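Ustis Project Notebook
Student Team, Simulation Group
Entry for Apr 25, 2020
Task: door approach and handle alignment

Purpose of this session

The team continued work on the door task for the Ustis project. The course requires each group to submit one complete door-opening policy for the two-arm robot, trained and tested in simulation, before the Mirner student competition in November. This entry covers the state of the approach stage, the problems found in the wrist views, and the changes agreed for the next batch of runs. The pull stage is kept in a separate entry.

Setup

All runs used the Golla room model with the standard lighting. The door, handle and floor were left at their default textures. The start position of the base was varied within the limits given in the course handout, and the heading was varied separately. Earlier entries changed both values together, and it was not possible to tell which one was responsible for a poor approach. The random seed is now written to the log at the start of every run.

The approach stage is considered complete when the open gripper is below the lever and the arm reports that it has stopped moving. No contact with the door is wanted at this point.
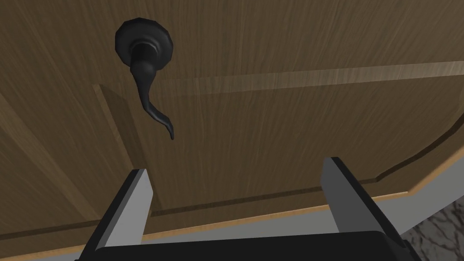
Wrist view with the gripper open, lever and lower panel of the door in sight.

Observations on the approach

The lever is dark against the wood, and the detector has little trouble with it at close range. The position estimate is less steady. When the wrist is tilted strongly, the detector places the center of the handle too near the tip of the lever and too far from the round plate. The planner then sets the grasp point too low. The same error was recorded in the March entry under a different heading and should have been followed up at that time.

A second matter concerns the molding on the door panel. Its edges are long and have good contrast, and the edge filter sometimes prefers them to the handle. Raising the filter threshold removed most of the false matches but also removed some correct ones at greater distance. The threshold has been returned to its former value until a better test is available.
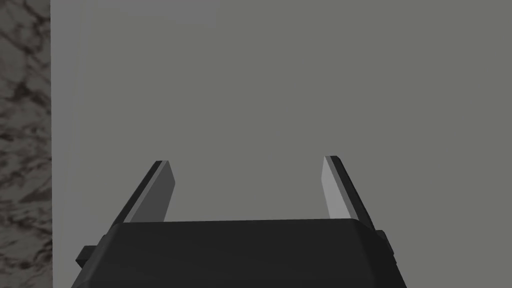

Views with few features remain the weakest part of the data set. Where the wrist faces a plain gray surface, the tracker has almost nothing to hold on to, and the estimated pose begins to drift within a few steps. The drift is small at first and is corrected when a strong edge returns. If no edge returns, the arm continues on a wrong estimate and the run has to be stopped by hand. It was agreed that the tracker should report low confidence in these cases and that the arm should hold its position until the confidence recovers.

Training data

The current set contains 2,000 recorded approaches. Of these, 100 have been held back for testing and must not be used for tuning by any member of the group. The test list is stored with the Nouri scripts and is read-only. Members who need a quick check should use the short list of 10 runs in the shared folder.

Marbled surfaces close to the wrist camera were also reviewed. The veins give the tracker a large number of points, but many of them look alike, and matches jump from one vein to another. The number of points is therefore a poor measure of quality. The group will log the match error beside the point count from the next batch onward.

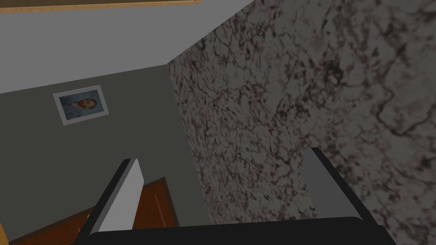

Should runs with a poor view of the door be removed from the training set?
They should be kept and labeled. The policy must learn to turn the wrist back toward the door from a bad starting view, and it cannot learn this from clean runs alone.

Arm coordination

The present plan assigns the handle to one arm and keeps the other clear of the door. In practice the second arm is left wherever the previous stage placed it, and the planner treats it as a fixed obstacle. This shortens the list of possible paths more than expected. A proper rest position is needed for each arm, defined relative to the body and checked before the approach begins. 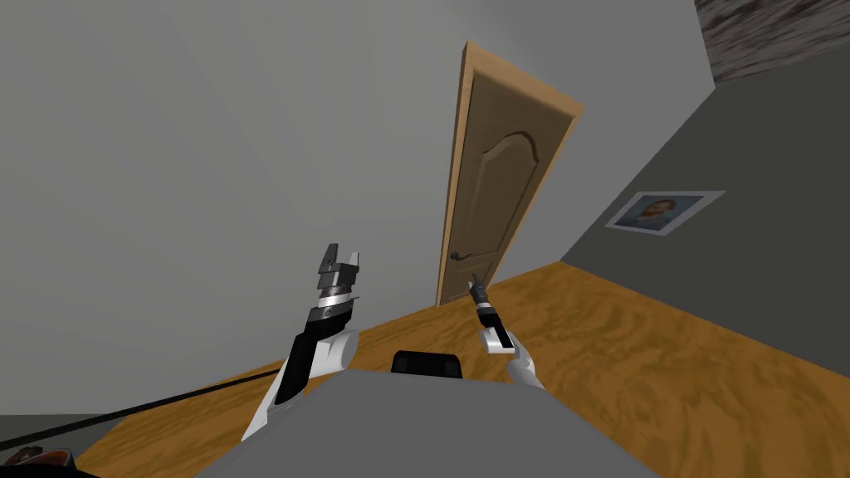 A written remark from the Nouri group, received after the draft of this entry was shared, advised that the rest position be tested with the base turned to both sides of the door, as their own arm had cleared the frame on one side and struck it on the other. The remark was accepted and the test has been added to the list.

Actions before the next entry

Correct the handle center so that it is measured from the round plate.
Add the low-confidence hold to the tracker.
Log match error together with point count.
Define rest positions for both arms and test them from each side of the door.
Repeat the short list with the old and new handle center, using the same seeds.

Open item: the simulator step size was changed during the last update, and the old gripper speeds may no longer be valid. Compare with the March log before starting the long batch.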